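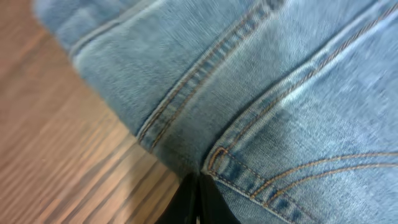 Light blue denim jeans with a double row of orange-tan stitching.

Jeans collection in Tollorow passes last year's total

The winter collection of used jeans in Tollorow has brought in 1,067 pairs, the town's repair workshop announced in February. Last year the same collection ended with 804 pairs. The workshop, which is in the old post office building on Haberkorn Street, will now sort, mend and fold the clothes before they go to the spring sale.

Jeans could be left at 12 shops and schools in Tollorow and in the neighbouring village of Simmont. The Simmont primary school alone filled so many bags that the workshop's van had to drive there twice in one afternoon. The organisers had asked for jeans in every size and every condition, provided that they were washed. Most people followed this rule, but some bags had to go to the laundry first, and this took almost a week of extra time.

Every pair is laid on a table and checked by hand. The sorters begin with the seams, because a weak seam is easy to miss when the cloth is folded. They pull gently on both sides of the stitching and look whether the thread gives way. After this they check the knees, the pockets, the zip and the hem. A pair with no damage is folded and put on the shelf according to its waist size. A pair with small damage gets a paper label with the name of the repair, and it goes to the sewing room.

So far 726 pairs have been checked. Of these, 108 are too worn to be mended as trousers. They will be cut into patches, and the long pieces from the legs will be kept for bags and aprons. The workshop also keeps buttons and zips when they are still good.

Old stonewashed jeans are welcome, the workshop writes in its notice. The soft cloth is comfortable to wear, and buyers at the sale often ask for the pale colours first. For mending, however, the pale cloth needs more patience. A patch from dark new denim looks too strong on it, so the sewing room has a separate box with faded pieces only. The thread must also be chosen with care. The workshop has bought several new reels in orange and tan shades, so that a repaired seam does not look different from the old one next to it.

The machines in the sewing room were serviced in January by the firm Roltmont, which also lent two heavy machines for thick seams until the end of spring. Before this, the thickest places, such as the hem and the waistband, were often sewn by hand. According to the workshop, one hem took up to half an hour in this way, and needles broke regularly.

Visitors who want to learn the work can come to an open evening at the workshop in March. It starts at 6.30 pm and is free of charge. The evening will show how to close an open seam, how to put a patch behind a torn knee and how to shorten a leg while keeping the original hem. Participants should bring one pair of their own jeans, already washed and ironed. Needles, pins and thread are provided, but there are only four machines, so it may be necessary to wait for a turn. Children from ten years can take part together with an adult.

The spring sale will be held in the sports hall in Simmont, as the workshop in Tollorow has become too small for it. Last spring the queue stood out on the pavement in the rain, and many people went home before they reached the tables. In the hall the jeans will be arranged by size, with children's clothes near the entrance. There will be four changing cabins with curtains and one large mirror. Prices will stay the same as last year, and mended pairs will cost no more than the others.

The income will pay for thread, needles and the heating of the sewing room. If enough money is left, the workshop would like to buy one heavy machine of its own.

The collection points are now closed, and the workshop asks residents not to leave bags in front of the door, where they become wet. Jeans will be accepted again in autumn. Anyone who has a pair to repair before then can bring it to the counter in Haberkorn Street between 2 pm and 5 pm. The waiting time at the moment is three weeks.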